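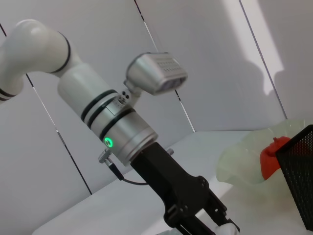 Wrist section with green indicator light

Greenwood to Jiresgate tram line: pre-opening stop and track inspection, with comments

Scope: street-level stops, running track and overhead line between Greenwood depot and Jiresgate terminus, with the passing loop at Molen. Vehicles are covered on a separate sheet. Results are given as Pass, Pass with comment, or Fail. An item marked Fail must be closed before passenger running starts.

Section A. Stops and platforms

A1. Platform edge to tram floor, horizontal gap within limit at all doors.
Pass with comment. Greenwood and Molen within limit. Jiresgate platform 2 is at the upper end of the range at the rear door. Recheck after the first month of running.

A2. Tactile paving complete and level.
Fail. Two slabs rock underfoot at Molen, next to the ramp. Lift, rebed and inspect again.

A3. Ramp gradient and handrails.
Pass.

A4. Shelter glazing fixed, no sharp edges.
Pass with comment. Rubber seal missing from the lower corner of one panel at Greenwood. The glass is held firmly without it.

A5. Lighting at platform level after dark.
Pass. Readings taken at 21:30 with shop lighting opposite switched off.

A6. Help point connects to control room.
Pass with comment. All calls were answered. Speech from Jiresgate was hard to follow while a bus was standing alongside. Volume to be raised one step.

Section B. Track in the street

B1. Rail groove clear of stones, leaves and surfacing material.
Fail. Hardened asphalt in the groove outside the Isitz building, left over from the kerb works. Contractor to clear by hand. No power tools on the rail head.

B2. Road surface flush with rail on both sides.
Pass with comment. Slight settlement on the north side of the Molen junction. Within limit, but cyclists cross at a shallow angle at this point and the reading should be repeated every 3 months.

B3. Gauge at the passing loop.
Pass.

B4. Points move fully and lock in both directions.
Pass. 100 movements logged without a fault. The heater was switched on and off from the local cabinet only – remote switching has yet to be commissioned.

B5. Drain boxes emptied and covers bolted down.
Pass with comment. Cover at pole 1174 has one bolt of the wrong pattern. It holds, but the standard key does not fit it.

Section C. Overhead line

C1. Contact wire height at road crossings.
Pass. Measured at each crossing, including the lorry entrance at Jiresgate.

C2. Pole numbers fitted and readable from the road.
Pass with comment. Plates on the Greenwood side face the wrong way for approaching drivers. Turn when access equipment is next on site.

C3. Tree clearance.
Pass with comment. Lime trees near Molen were cut back in spring and are growing quickly. Next cut should be brought forward to June.

C4. Section isolators open, close and padlock.
Pass.

Section D. Signs and signals

D1. Tram signals visible from the stopping line.
Pass.

D2. Pedestrian crossing signals hold red while a tram is in the detection zone.
Fail. At Jiresgate the signal dropped out early when the tram stood still for longer than the set time. Timer to be changed and the test repeated with a stationary vehicle.

D3. Speed boards in place and matching the line plan.
Pass with comment. The plan shows one board at the depot exit that is no longer required. Amend the plan.

Items to close before passenger running: A2, B1, D2. Reinspection of these items may be carried out in one visit, provided a tram is available for D2.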